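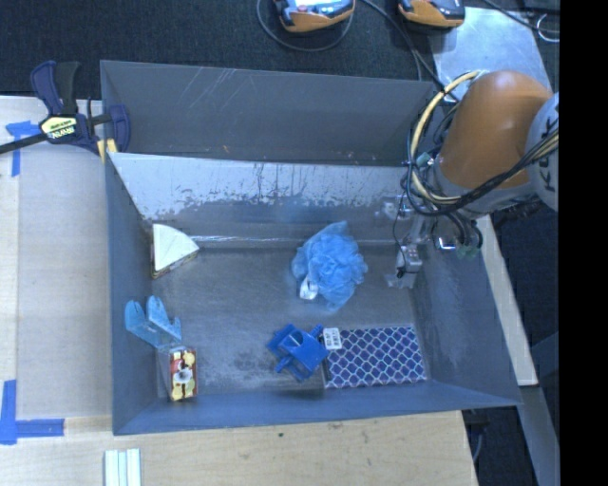 Try it with less lye and see if the bar still sets, was the note waiting on the Hirkenness page when I came in, unsigned as usual. Fair enough! I'd been blaming the olive oil for weeks.

26 Sep 2025, soap bench

So I went back through the April batches (my handwriting, ugh) and the lye was the same in every one, even after we switched to the Montes oil. Which wants a bit less. I reran the calculator and came out 3 grams lower for the small mold, so that's what I used.

Batch went like this: oils melted and left to come down to 35 C, lye water at the same, poured slow. Trace came quicker than I like — I'd barely got the oatmeal stirred in before it went to pudding. Scraped it into the Dirkeo mold with a spatula and banged it on the bench until the bubbles quit. Top is ugly. I don't care, I'm planing it anyway.

Total weight in the mold 186 g, short of what I wrote on the plan, and the rest is stuck to the pitcher and my sleeve.

Whoever's using the stick blender next, please unplug it before you pick at the blade. And the Plondelwood scent is nearly gone. I love that stuff (cedar and something like wet leaves) but it speeds everything up, so next time I want to add it dead last, or soap warmer and leave the blender alone after the first few pulses.

Room humidity read 82 percent by the drying rack, way too high for curing. Moved the older bars to the top shelf and turned them on edge, with gaps between.

To do: cut tomorrow if it's firm, strip test at the two-week mark, order more lye and one decent thermometer.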